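Notebook, applications intake, technician grade posts
December, started 8:40

Closed the intake queue for the technician grade 2 posts last night at midnight. Final count in Irik is 1,159 submitted forms. The draft count, people who opened a form and never paid the fee or never pressed submit, is higher and I am not carrying it forward. Posts advertised: 194, across the Grernis and Pichon sites. Notice as published gives one closing date for both.

First job was the export. Irik writes one row per applicant per post code, so anyone who applied to both sites appears twice. Ran the merge on registration number first, then on date of birth plus phone. The registration number merge is safe. The second pass catches people who registered twice with different email addresses, and it also catches siblings sharing a phone if they are twins. One such pair in the test file. Flagged for manual check, not merged.

Export settings used, for the next person:
Encoding UTF-8 with the byte mark off
Dates as year-month-day
Category field as code, not label
Attachments as links only

Left the category field as label the first time and the reservation script rejected every row. Error message says "bad width", which has nothing to do with the cause. Kenji has asked for a better message from Brirko before. Asked again.

10:15. Age check. The notice says age is computed on the closing date. The script in the shared folder still computes on the date of the notice. Changed the constant at the top of age_check and added a line to the readme. Ran both versions against the same file. Six applicants change status, all of them from eligible to over age. Went through the six by hand against their uploaded certificates and the new result is correct for each. Relaxation of upper age for reserved categories is applied after the base check. Order matters here; do not swap the two steps.
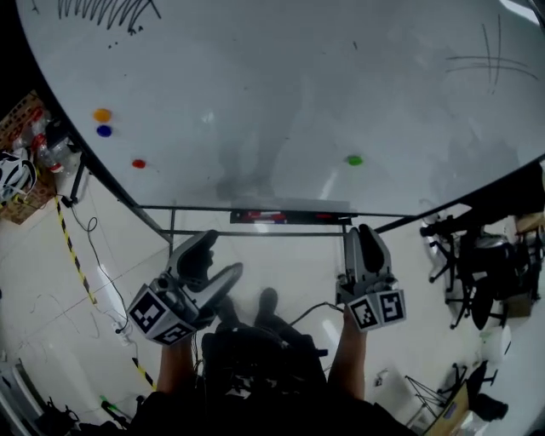
11:30. Qualification check. The notice asks for a diploma or a two-year certificate with experience. The form offers a drop-down with nine options, and two of them overlap ("trade certificate" and "vocational certificate, trade"). Treated both as the same code. Experience is free text, which is a nuisance. Entries seen in the first pass include "2 yrs", "24 months", "two", "since college" and a phone number. Wrote a small parser for the first three patterns. Everything else goes to the manual list.

Kenji's view is that experience should not be screened at this stage at all, only at document verification. My view is that it should be screened where the entry is plainly below the minimum and left alone otherwise. We agreed on that, with the rule that a blank is not a rejection. Blank goes to the manual list with code M4.

14:05. Hall capacity for the written test. The Pichon hall booking is for 2,000 seats in one sitting, made before the intake numbers were known. More than we need. Asked the venue whether the smaller hall can be had on the same date, no answer yet. Spacing rule is one empty seat between candidates, and I do not know if the 2,000 already allows for that. Must ask before anything gets released.

Admit cards. Template from the last round reuses the old reporting time and the old instruction on calculators. Both need changing. Photo box on the card stretches any upload that is wider than it is tall. Brirko says to crop at upload, but uploads are closed, so the crop has to be done on our side. Tested a center crop on the first batch and faces stay in. Signature box has no such problem.

16:20. Fee reconciliation. Bank file and Irik agree on the total but not row by row. The mismatches are payments that went through after a timeout, where the applicant paid a second time under the same registration number. These are refunds, not rejections. List sent to accounts with transaction references only, no names.

Open items
Twin pair, manual check
M4 list, split between Kenji and me
Venue reply on seating
Admit card template, reporting time and calculator line
Corrigendum wording for the age date, if legal wants one
Rerun the full chain from raw export once the manual lists are back, and compare row counts at each step against today's log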